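Ticket 241 — Wall shelf and white desk, main room
Opened by: Arūnas Mets
Assigned to: Zsolt Veres
Priority: low (changed from "none" by me)
Status: reopened

2020-05-18, Arūnas
Reopening this. The ticket was closed with the note "shelf within tolerance, no action." Within whose tolerance? I asked for a level reading and got a sentence. The Jurnero sheet says the brackets are good for 30 kg if every anchor is in solid wall. I have yet to see anyone show me that the wall is solid.

Zsolt
Postma fitted it in January and signed it off. I pushed on it and it didn't move.

Arūnas
Main room, then the doorway through to the office.
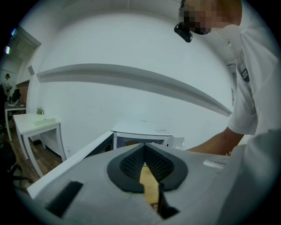
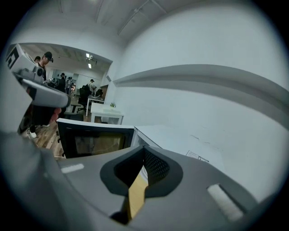

Pushing on a shelf with one hand tells you very little. I'd like the following done before this gets closed again:

1. Put a real level on it, left end and right end. Write down both readings.
2. Take one cover cap off and check what the screw goes into.
3. Find out if Postma used the anchors that came in the Jurnero box or their own.

Zsolt
Did 1. Left end is fine. Right end is 14 mm lower. Could be the floor, I measured up from there.

Arūnas
Then measure from the ceiling as well. A floor that drops 14 mm over one shelf would have the desk rocking, and I haven't had a single complaint about the desk.

Zsolt
Measured from the ceiling. Still lower on the right, 14 mm again. Cap is off. Plastic anchor, no brand on it. Plorkix support says theirs are stamped, so it isn't one of those.

Arūnas
So "no action" was a guess. Nothing heavy goes up there for now — binders included. Leave the ticket open until Postma answers in writing. A phone call doesn't count.

Zsolt
Emailed them. Waiting.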